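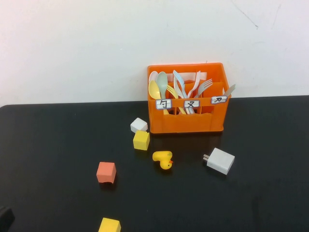
Utensil crate with labeled compartments, foam cubes, duck and adapter on the table.

Tinorine Utensil Sorting Set
Data card and README, student project, Wei robotics club

Summary

Tinorine is a set of tabletop manipulation episodes recorded by the Wei robotics club for the Cultton student competition, sorting track. The task is to place plastic utensils in the correct compartment of a crate while leaving unrelated objects alone. All episodes were teleoperated by club members. The set was built to train one small policy, and the choices below reflect that.

Contents

Training episodes: 1000
Validation episodes: 265
Views per episode: 2 (fixed, wrist)
Control: joint positions and gripper opening, logged at every step
Instruction: one short English sentence per episode

Each episode is a folder with one video per view, a table of joint states, and a text file holding the instruction. Timestamps come from the recording computer. The two videos start on the same clock tick but may differ in length by a few frames, so align on the timestamp column and not on the frame index.

Setup

The work surface is a black table against an off-white wall. The orange crate stands at the back, with its compartments marked by handwritten labels: 勺 (spoon), 叉 (fork), 刀 (knife). The labels are paper and taped on by hand. They shift a little between sessions and we did not correct for it.

Utensils are plastic, in pale colors plus gray. Color carries no information about the class. Early training runs picked up a link between gray and knife, and the later sessions were recorded partly to break it.

Distractors are drawn from a box of small items: foam cubes, a yellow rubber duck, a white power adapter. They are placed by hand before the start of an episode and are never the target. Moving one by accident does not end the episode, but it is logged in the notes column as "bump". 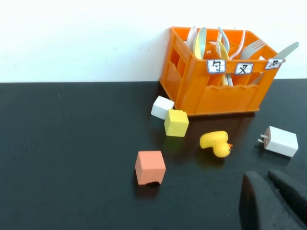 The wrist view loses sight of the crate labels when the gripper goes low over the table. A policy trained on the wrist view alone did poorly on forks and spoons for this reason — the handles look much alike from close up. We recommend using both views, or at least keeping the last fixed-view frame before the descent.

Labels and scoring

An episode counts as a success if the utensil is released upright in the matching compartment. A utensil resting across a divider is scored as a failure, even when the handle is on the correct side. Two members scored each validation episode separately. Where they disagreed, the episode was dropped and does not appear in the counts above.

Training episodes were scored only by the operator at the end of the run. Expect some errors.

Known problems

Lighting was not controlled. Afternoon sessions have harder shadows on the table.
The gripper pads were replaced in April. Episodes recorded before that have the suffix _a, later ones _b. Grip force readings cannot be compared across the two.
Knives are underrepresented.
Over 300 training episodes have no entry in the notes column. An empty field means the operator wrote nothing down; it does not mean there was no bump.

Usage

Unpack the archive, run check_files.py, then build the index with make_index.py. The Brasport loader reads the index directly. Older versions of the loader ignore the validation split and will mix it into training, so pass the split name explicitly.

License

Free for class and competition use. Please report broken episodes through the project tracker, with the folder name and the view affected.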